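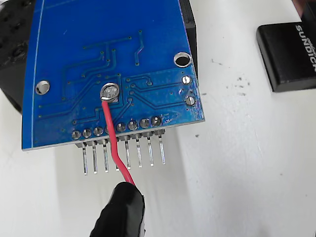

Who paid off the layaway balances at the Sidow store? A customer who asked the staff not to give out her name, and who wanted only one thing in return: that each family be told somebody had been praying for them.

Leidy Ñahui found out on Wednesday, when she drove to Sidow Home and Family on her lunch break to make a payment on a crib. She had 2 twenties in an envelope and still owed $246. The clerk typed in her number, looked at the screen and told her the balance was zero.

"I said no, check it again, you have the wrong person," Ñahui said. "She turned the screen so I could read it. My name was right there. Then I had to go sit down by the shopping carts."

Ñahui is expecting her second child in March. Her hours at a school cafeteria were cut in the fall, and she had been putting a little toward the crib each payday. She said she had prayed in the car before going in, mostly about the electric bill.

"I wasn't even asking about the crib," she said. "I figured the crib would just take longer."

According to the store, the woman came to the service desk shortly after opening with $500 in cash and asked which layaway accounts had baby items on them. Staff would not show her the accounts but agreed to apply the money to the ones closest to their deadline. It covered seven of them in full. Ñahui's was the largest.

The woman left a short note for each family, handwritten on the backs of church bulletins. Ñahui's read, "God knows what you need. Love your baby." There was no signature, and the name of the church had been trimmed off the top.

Store manager T. Rajput said people have called before to ask about paying down a stranger's account, usually in December. It is less common the rest of the year. He said anyone who wants to do so can come to the service desk, and that the store does not share customer names either way.

"She was in and out in ten minutes," Rajput said. "She bought a pack of gum – paid for that separately."

Four of the seven families had picked up their items by closing time Thursday. The others have been called and have until the end of the month to come in.

Ñahui took the crib home the same afternoon in her brother's truck. She used the $40 in the envelope toward the electric bill and taped the note to the wall above the changing table. She has asked the store to pass along a thank-you card if the woman ever comes back. Rajput said it is in the drawer at the service desk.

The layaway counter is open until 7 p.m. on weekdays. Payments on another person's account must be made in person.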